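The Steamer Does Not Need a Smarter Cousin

Posted 12/19/23

Every winter somebody tries to sell me a better way to boil water. This year it is the Pudetti, a countertop steamer with an app, a scale in the base and 17 programs. One of them is for dumplings. Another is for "dumplings, large."

I have my doubts. Steaming is a lid, a tier with holes in it and a burner. I can't see what the other 16 programs are for, and the leaflet doesn't say. What it does say is that the thing will save me 10 minutes a meal. Compared to what? I asked the store and got a coupon.

My friend Retno Harahap bought one in September. She likes it, mostly. She also told me the tray holds enough for 2 people if neither is very hungry, and that the seal already smells of fish.
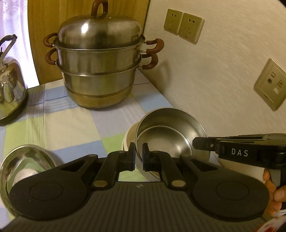
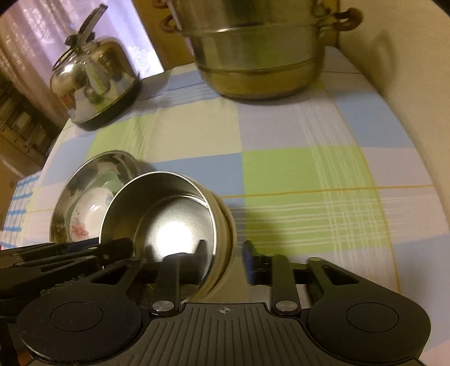

A big steel steamer with stacked tiers costs less and feeds a table. Yes, it is ugly to store. It takes up the corner where you would like to put something nicer, and it shows every fingerprint. The people who say stainless steel "wipes clean" have never wiped any.

I'm not sentimental about old pots either. Marjan Arabzadeh wrote to me after my last column to say that food simply tastes better from her mother's steamer. I doubt it. Steam is steam, and I suspect what she tastes is her mother's recipe. But she has never had to update the pot, and she can lift the lid and look.

That last part matters more to me than the programs do. With the Pudetti you are supposed to leave it closed and trust the beep – and I have eaten enough gummy rice to know what a beep is worth.

If you have 500 dollars and a free outlet, go ahead. I would spend a little of it on a decent lid and the rest on groceries.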